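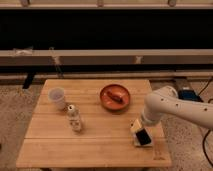
Filed under: Datasets / Manipulation

# Jirar Tabletop Set

Jirar is a collection of tabletop manipulation episodes recorded at the Jaltwood laboratory. It was assembled to study one question: how much a policy trained on short, single-object tasks loses when the same objects are moved to starting positions it has not met in training. The set accompanies the Lorulen training code and is released for research use.

Version 1.1, May 19, 2020

## Contents

The release holds 2000 episodes. Of these, 700 are reserved for evaluation and must not be used for training or for choosing hyperparameters. Each episode consists of:

- video from a fixed camera
- joint positions and gripper state, stored at the control rate
- one written instruction in English
- a success label, assigned by an operator at the end of the episode

Episodes are grouped into 9 task families. Eight appear in both splits. The ninth appears in the evaluation split only.

## Setup

All episodes were recorded with a single arm working over a wooden table. Household items and food-shaped objects are placed on the tabletop before each episode according to a printed layout sheet. The bowl and the small bottle recur in many layouts, and instructions refer to them by plain names ("the bowl", "the bottle"). Users who plan to replace the instruction text should keep these names consistent across splits.

Lighting was not controlled. Color balance varies between sessions, and color normalization is left to the user.
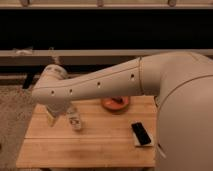
Occlusion is a known property of the set. With one fixed view, the forearm can pass between the camera and an object during a reach, and a policy that relies on the current image alone may lose its target. The reference policy therefore receives a short history of images. The Hassanpour baseline, which uses one image at a time, is included for comparison.

## Evaluation

Results should be reported separately for each task family. A single average hides the difference between familiar and unfamiliar starting positions and should not be given alone. In our own tests, the reference policy did better than the Hassanpour baseline on placing tasks and showed no clear advantage on pushing tasks. We have not found a satisfactory explanation for the second result.

Episodes that ended in an emergency stop are kept in the files and labeled as failures. They may be removed from training, provided that this is stated.

## Known issues

- In the December sessions, the gripper state lags the video by one step. A corrected index file is supplied in the folder "fixes".
- Some instructions contain spelling errors. These were left as entered.
- Success labels were given by one operator per episode and were not checked by a second.

## Terms

The set may be copied and modified for noncommercial research. Publications should cite the Jirar release by version number. Corrections may be submitted through the issue tracker of the Lorulen repository.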